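The pouffe problem 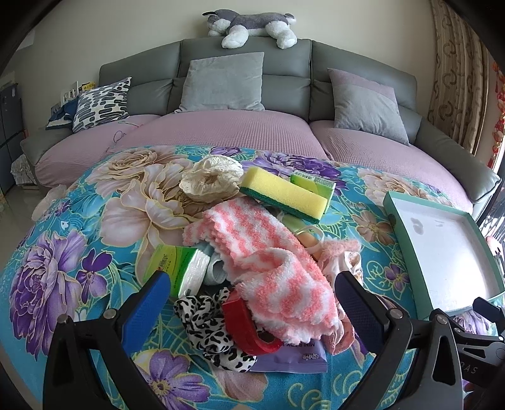 Everything that had no home, on its home.

I have been putting off the pouffe for most of July. It sits in front of the grey leather sofa under a turquoise cloth covered in enormous flowers, and the theory, when the cloth went on, was that something so cheerful would discourage people from leaving their rubbish on it. The theory lasted until teatime.

The cloth is from Hestetti, the fabric shop at the bottom end of Plurnville, and was sold to me by Etelka Gál, who said purple would lift the room. She was right about the purple. She didn't mention that anything put down among that many blossoms goes invisible by the second day, tissues especially if you buy the green packets, and I do buy the green packets.

So at 2 in the afternoon I pushed it all into one heap and made myself decide about each thing.

The pink and white stripy cloth, the fluffy one with the scalloped edge, was the easiest. It's far too nice to clean anything with and has been promoted to not cleaning anything for as long as I've had it. Airing cupboard.

The scrunchies took longer. I own a cream frilly one and a spotty animal-print one, and my hair is now four inches long all over. I had it cut in spring and have been keeping them out of loyalty, or possibly threat. They've gone in the bathroom drawer to wait for me to change my mind, next to the fringe clips from last time.

The sponge is a kitchen sponge. Yellow one side, green scourer the other. I have no memory of carrying it to the sitting room and I live alone, so the list of suspects is short. Back under the sink.

Tissues: one packet in my coat, one by the bed. I'll have moved both back to the pouffe by the end of the week, but there it is — a system.

The red roll went in the tin with the string. The tin used to hold 40 of Szabó's ginger biscuits and now holds things that go round other things, and it's the only bit of storage in this house that has ever worked. The flat purple packet went in the kitchen drawer, where flat packets go to think about what they've done.

It took me most of an hour, including a sit-down. The cloth looks very good with nothing on it. I've put my mug there while I type this, only until I find the coaster.

We use cookies to improve your visit. By continuing to browse you accept our cookie policy. Accept | Manage settings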